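The Pleasures of the Steel Plate

Ask Lucía Herrero what she would save from a house fire and she'll name her dinner plates before her laptop. They're stainless steel, all 30 of them, and they came from a hardware stall in Musanby where things are stacked to the ceiling and sold with a bit of newspaper around them. She has eaten off them for most of her adult life, and over one long Thursday lunch she managed to convert me completely.

I'd always thought of steel as something for camping trips and school cafeterias. Then I ate lentils out of a steel bowl sitting in a steel plate, with flatbread tucked around the rim, and I wanted to throw out my own cupboard and start over!

The room matters too, of course. Stone underfoot, stone or something very like it on the table, plenty of daylight. Metal loves that kind of company.

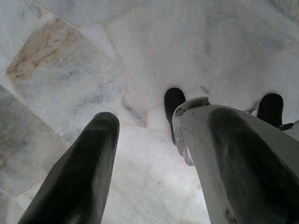
Won't a steel plate get dented if you drop it on a hard floor?

It might pick up a small ding at the rim, but it won't shatter, and you can go on eating off it for years.

The setting itself could hardly be simpler. Plate in the middle, bowl inside the plate, cup at the upper left, fork and spoon to the right. Lucía learned it that way from an aunt and sees no reason to fiddle with it. The bowl takes anything with a sauce, the plate takes rice and pickles, and you tip one into the other as you go along.

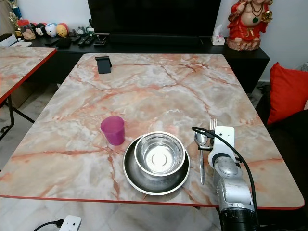 What surprised me was how much a single spot of color does. Iestyn Ifans, who styles tables for the restaurant Bellis and owns more cups than anyone I've met, swears by cheap see-through plastic in the loudest shade you can find. Magenta is his favorite. Put it next to steel and the light comes through pink – you'd pay a lot for glass that did the same.

He's fussier about cutlery. A fork should have four tines and a handle long enough to rest in the hand, and he'll happily spend a morning at the Drandano flea market picking through trays of odd ones. His best haul was 195 pieces in a biscuit tin, most of them unmatched.

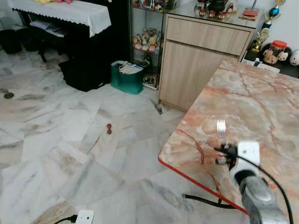 Matching, he says, is overrated anyway. As long as the metal is the same color, a fork from one set sits perfectly well beside a spoon from another. Lay them parallel, handles toward the diner, and leave a finger's width between them.

A busy tabletop helps as well. I used to believe patterned marble would fight with everything you put on it, and I was wrong. Pink and rust veins running every which way make plain round shapes look even rounder, and a red edge pulls the whole thing together. Skip the tablecloth. Skip the placemats too, if you can stand the clatter (I've come to enjoy it).

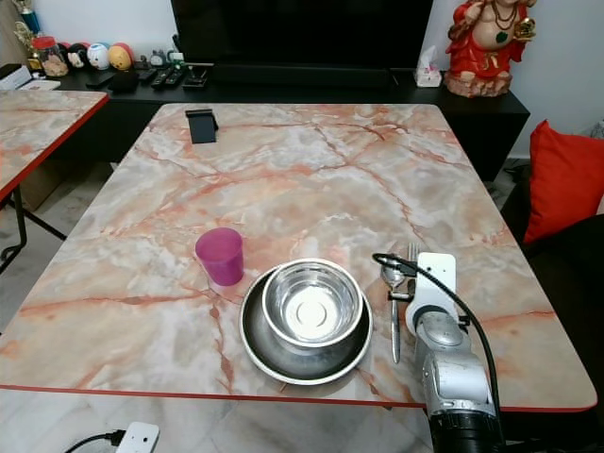 Washing up takes 2 minutes. Warm water, a soft sponge, then a dry towel right away so the water doesn't leave spots. Lucía keeps her bowls nested on an open shelf above the sink, and her sister in Cladasach hangs the plates in a wire rack by the window, where they flash every time a bus goes past.

I bought my first plate in May. There are six now, and I'm looking for bowls.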